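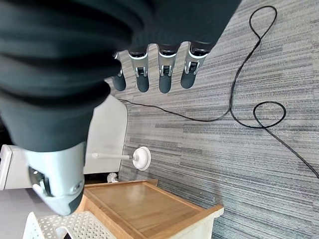 Figure 1. Left-of-view thumb and four fingers of the hand, seen from the wrist camera above the carpet.

Choosing a Viewpoint for Laundry Handling: When Should a Robot Trust Its Wrist Camera?

Student project report
Authors: Zsolt Kelemen and Rafia Bangash
Project name: Vinditen

Summary

The Vinditen project examined how a robot with one head camera and one camera at each wrist should weigh its views while moving clothes between a basket and a front-loading washing machine. A policy trained on all views at equal weight was compared with a policy that included a small gating network, which we named Abdella. The gate reads all the images and decides how much each should count at a given moment. The gated policy did better at picking clothes out of a perforated basket and no better at placing them in the drum. The report describes the method, the data, the results and the faults we found in our own procedure.

1. Background

Household laundry is a difficult task for a robot hand. Garments have no fixed shape, they hide one another, and the containers they are kept in are often full of holes through which other things can be seen. A head camera gives a steady view of the whole task but loses the garment as soon as the hand passes in front of it. A wrist camera remains close to the fingers, but its picture is filled by the hand itself for much of the time and changes quickly as the arm turns.

Earlier student work on the Traroment software, on which our project is built, joined the views together without any preference between them. The authors of that work noted that the policy sometimes closed the hand on the rim of a basket when a garment lay just beneath it. They suggested that blurred wrist images might be to blame but did not test the suggestion. Our project began from that remark.

2. Research question

Does a learned weighting of camera views reduce failed grasps at a basket, compared with equal weighting, when both policies are trained on the same demonstrations?

A second question was added during the work: can the weights themselves be read by a person, so that an operator may tell which view the robot is relying upon?

3. Method

3.1 Demonstrations

All demonstrations were given by teleoperation. The two authors took turns as operator. Each episode began with the arms in a rest position and ended when the operator judged the garment to be fully inside the target container, or gave up. Episodes that had been given up were kept and marked as such. The final set held 53 episodes.

Lighting was left as found. We considered drawing the blinds to make the images more even, and decided against it on the grounds that the glare on pale plastic was part of the problem under study.

3.2 Labelling

From the wrist recordings we drew 1577 still images and labelled each for whether the next grasp target could be made out. The labels were "clear", "partial" and "hidden". Both authors labelled every image separately, and disagreements were settled in a joint sitting. Most disagreements concerned the boundary between "partial" and "hidden" where cloth was seen only through the side of a basket. We agreed in the end to treat such cloth as partial, and the images labelled before that decision were gone over again.

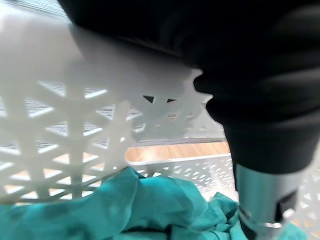

Elier, August

3.3 The gate

The notes for this section were written up at the Elier teaching laboratory once the first training runs had finished. Abdella is a small network placed between the image encoders and the policy. It takes the encoded views, the joint positions and the hand opening, and returns one weight for each view. The weights are positive and sum to one. They are smoothed over time, because an early version switched between views so rapidly that the arm shook.

The labels described in 3.2 were used as an additional training signal. Where a wrist image was labelled "hidden", the gate was penalised for giving that view a high weight. No penalty was applied for "partial" images. We wished to see whether the network would find its own use for them.

Two difficulties deserve mention. The first is that a basket wall held close to the camera is both near and out of focus, while a second basket behind it may be quite sharp. The encoder tended to respond to the sharp pattern, and so to the wrong basket. We reduced this by training with artificial blur applied at random to parts of the image. The second is the colour of the hand. Its dark covering resembles dark clothing under poor light, and some early runs treated the edge of the hand as cloth. A mask computed from the joint positions removed most of the error, although the mask lags slightly when the wrist moves fast.

3.4 Evaluation

Each policy was tested on the same starting layouts, which were photographed in advance and set out again by hand. The order of the policies was shuffled. The person setting out the layout was not told which policy would run next. A grasp was counted as failed if the hand closed without cloth, closed on a container, or lost the cloth before it had cleared the rim.

4. Results

At the basket, the gated policy failed less often than the equal-weight policy. The improvement was greatest for garments lying low in the basket, where the head camera has little to offer and the wrist view becomes useful only in the last part of the reach. The weights followed a pattern that we could recognise: the head view was preferred during the approach, the wrist view rose as the fingers passed the rim, and the head view returned once the arm was lifting.

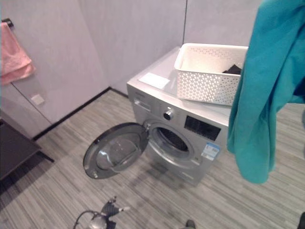 At the drum, no such gain was found. Both policies were fairly reliable when the garment was compact and both did badly when a sleeve trailed outside the opening. The gate kept its weight on the head view for nearly the whole of this stage, even in layouts where the wrist view had been labelled "clear". We believe that the demonstrations explain this. Both operators watched the head camera while loading, and a policy trained on their movements has little reason to learn otherwise.

On the second question, the weights proved easy to read when plotted against the video, and rather hard to read live. A simple coloured bar shown to the operator was understood after a short explanation, but it drew attention away from the arm. Zsolt Kelemen found it helpful for stopping a run early. Rafia Bangash preferred to work without it – the smoothing delays the bar, and by the time it changed she had usually seen the fault for herself.

5. Limitations

The set of demonstrations is small and comes from a single room. The baskets were all white, and we cannot say whether the result holds for woven or solid containers. The operators were also the labellers, which may have made the labels more generous than an outsider's would be. Layouts reset by hand from a photograph are never quite the same, particularly where cloth is concerned.

There was, in addition, an error in our first round of tests. The random blur had been left switched on during evaluation. The affected runs were discarded and repeated, and none of them is included in section 4.

6. Further work

The next step we would propose is to collect loading demonstrations in which the operator is shown only the wrist view, and to train the gate again with these included. It would also be worth labelling the head images in the same manner as the wrist images, so that the penalty could be applied to both. The labelling guide, the layout photographs and the training settings have been placed in the Vinditen project folder for any student group that continues the work.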